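Can a Robot Do Your Chores Yet?

Some robots can do some chores, slowly. No robot can look after a whole house by itself. To see why, it helps to split a chore into the small jobs inside it.

Take tidying a bedroom. The robot must find each object, decide where it belongs, pick it up and put it down again. Factory robots skip most of this. At a plant like Birkex, the same part arrives in the same spot 3720 times in a shift, so the arm can repeat one stored path. A bedroom has no stored path.

Soft things are the hardest. A mug keeps its shape when you grip it. A tablecloth, a quilt or a cable changes shape every time it is touched, and the robot has to work out the new shape before it moves again. Engineers call these deformable objects.

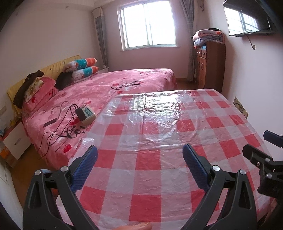
A thin cloth with creases in it, lit by a bright window, gives a robot two problems. Glare can hide the surface from its camera, and a fold line can look like an edge. Two fingers with ribbed pads can pinch the cloth, but they also need to know how hard to pinch.

Ots wrote in to ask why the robot can't just be told the rules for folding. Rules work when every cloth starts out the same way. For messy starts, most teams now use examples. The Gundside project gave its machine 200 examples of one fold. It then folded a tea towel in 3 minutes, and failed when the towel was swapped for a larger one.

Shops are a little easier. Shelves are straight and boxes are stiff. The stacking robot at Prallholm moves nearly 30 boxes an hour and stops whenever a box is crushed or the wrong colour. A worker then clears the box by hand and restarts it.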